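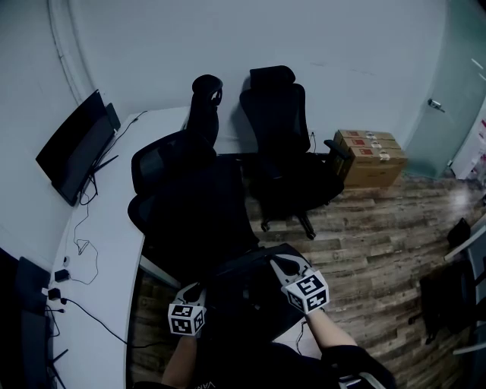
Keeping Score by Hand: A Season with a Women's Club Cricket Side
Project report, Sports Studies
Submitted by Callum Gosling
Thu 19 November

Introduction

When I first told my family that I wanted to write my project on cricket scorebooks, my grandmother laughed and asked if there was any sport left I hadn't dragged home a book about. She had a point. But I have loved scorebooks since I was small, and I wanted to find out how much of a batter's season you can recover from the pencil marks alone, without watching a single ball.

The books I used belong to Trurance Women's Cricket Club, and I am very grateful to Denise Dobson, the club scorer, for lending them to me and for answering far more messages than she had bargained for.

What I did

I copied every delivery from 10 league matches into a spreadsheet, one row per ball, with the bowler, the batter, the runs and any extras. I only entered the Trurance innings, and that still came to 2577 rows. It took me most of October (my wrists noticed before my roommates did), and I went back over 600 of the rows a second time to check my own typing.

Denise uses a dot for a ball with no run, like everybody else, but she also puts a tiny tail on the dot when the batter played and missed. I had never seen that before, and I spent two evenings thinking it was a slip of the pencil! Once she explained it, I had to go back to the first match and start again.

What I found

The highest total of the season was 177, made against Zostby, and it was a much slower innings than I expected. The openers hardly scored in the first few overs, and there are tails all over the page. Then the Zostby change bowlers came on and the singles began, long strings of them, with hardly a boundary until the end.

The same pattern shows up in most of the other games. Trurance lost more wickets just after the drinks break than in any other part of the innings, and I would dearly love to know if other clubs see the same thing.

Problems

One page from the Grovetti match has a tea stain over the fifth bowler's figures, so I worked those backward from the batting side. They agree with the total, but two wides could belong to either of two overs, and I have marked them as uncertain.

Next steps

Denise has offered me the second eleven's books for the spring, and I have already said yes.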